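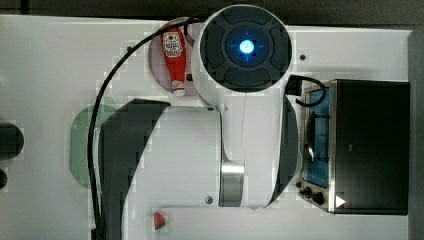
Hi Birsen, and hello to everyone at the Ertürk fund who gets this forwarded. The second term of the Tovlow cooking and eating club is done, and I promised you a proper update instead of another two-line email, so get a cup of tea. The big change since January is that we stopped teaching recipes and started teaching people to rescue a dinner from whatever is in the cupboard. I was nervous about it! But a red ketchup bottle like the one on the white table turns out a decent sweet and sour sauce with vinegar and a spoon of sugar, and that one lesson did more for us than my whole folder of soup handouts. People went home and made it, then came back and argued about it (garlic or no garlic – we are still divided).

Where we are with numbers

We served 1361 meals this term across both sites, Tovlow and Ullton, and 204 different people signed in at least once. Gülizar keeps the sign-in book and she is strict, so I trust it. Ullton is still the smaller group, mostly older men who live alone and a few young parents, and it fills up faster than it used to. We had to cap the evening session at 30, and I hated turning people away at the door. Tahsin now runs a waiting list by text message and it has calmed things down a lot.

The money is fine. We underspent on travel and overspent on gas and onions. I moved a little from one line to the other, as you said I could, and the sheet I sent with the receipts shows it. The one surprise was the oven at Ullton, which died halfway through a tray of stuffed peppers. The repair came to more than I wanted to pay, but it works again and the thermostat finally tells the truth.
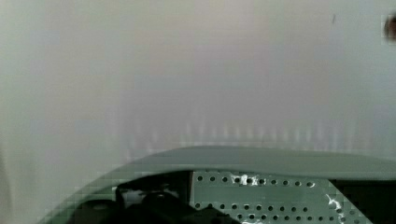 Pale gray-white background, up close.

What has been harder

Getting teenagers to stay. They come for the food, they eat it, they're lovely, and then they vanish before the cooking starts. Nuwan tried flipping the evening so the cooking came first and the eating came at 7:30, and we lost half of them in the first hour. Next term he wants to let them plan the menu and do the shopping with a set budget, and I've said yes. If we end up with three weeks of noodles, so be it.

The other thing is allergies. Our old form had one line for them, and people wrote "no" and then told us about the nuts while holding a plate. Ivana Cisternas redid the form over a weekend with tick boxes and bigger print, and she made a version in Turkish and one in Bengali. We also label every dish now, including the ones we think are obvious.

Fruit and the under-fives

This was the part you asked about on the phone. The toddler corner started as a way to keep little ones busy while their parents chopped, and it has become its own thing. We sort fruit by color, we taste one new fruit each session, and we talk about it with play food and bowls before the real stuff comes out. Strawberries won by a mile. Kiwi was a disaster the first time and a hit the second, once we let them scoop it themselves. Two of the moms have asked if they can lead the corner next term and I'd like to pay them a small fee for it, if you're okay with that coming out of the sessions budget.
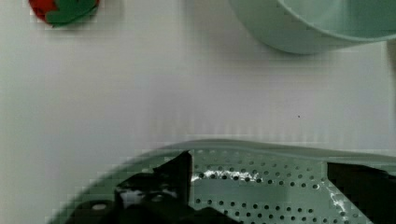

What comes next

We start again at Tovlow first, then Ullton two weeks later. I'd also like to try 3 taster sessions in Emley, where the hall is cheap and the bus stops right outside. I'll send you the costs for that separately once I have the hall rate in writing. And please do come and eat with us, Birsen, you've been promising since last spring and Gülizar has already put your name in the book.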